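The second leg at Gerthorpe kicked off at six in the evening with Linley a goal behind. Percy Tamayo had the left side of a back four and one instruction: hold the line at 45 yards and step up on the keeper's call.

He stepped up late in the 2nd minute. The Latwood winger ran the channel, cut the ball back, and Kasprzak finished low at the near post. The aggregate score was 2-0. Linley moved to three at the back and pressed higher, and Tamayo covered the space behind the wing back until his calves tightened.

Linley scored from a corner after the hour. A second goal was ruled out for offside. The flag was correct by half a yard. The referee played four minutes of added time and ended the tie.

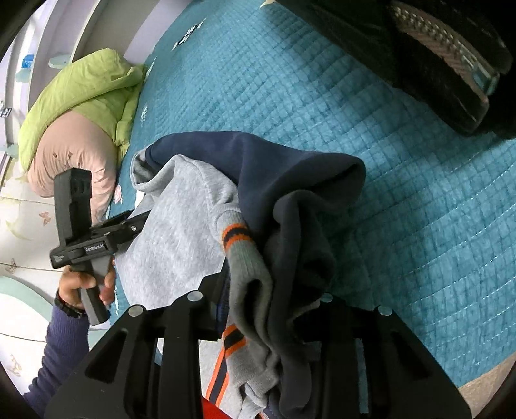
Grey and navy, on the bedspread.

The bus took 165 minutes to get home. Tamayo sat behind the driver and went through the first goal in order: the pass, the call, his first step. The call had been on time. His weight had been on the wrong foot.

At home he set the alarm for training and wrote the error on the pad by the phone. Left foot planted, hips square to the ball, should be half turned. He read it once, crossed out "should be," and wrote "must be." Then he moved the clothes to the chair and turned off the lamp.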